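Unit 13: Reading a bottle before it is put away

Household goods are sorted by claim, then by contents. A claim printed on the front is not an ingredient list and does not settle the shelf. Lay the bottle down, text uppermost, and copy the front wording in full before looking for the back label.
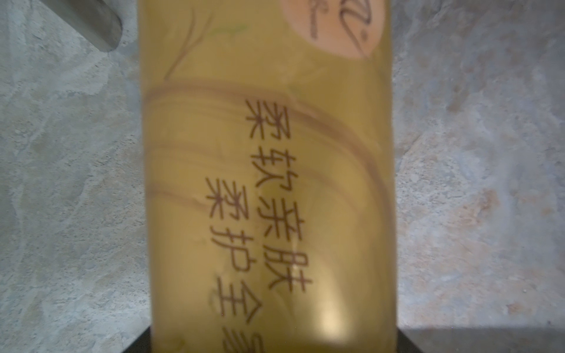 Beathag Dalgleish objects that 柔软亲肤 (soft, kind to skin) could be fabric softener or body wash, and that 柔护全家 (gentle care for the whole family) narrows it no further. She would leave the type blank until the back has been read.

Her practice is adopted for the exercise. Enter the claim in column 2 and leave column 3 empty. Bottles with no back label go to tray 28.

Translucent bottles: mark the fill level in pencil on masking tape, never on the print.

Exercise sheet: p. 267. Time allowed: 20 minutes.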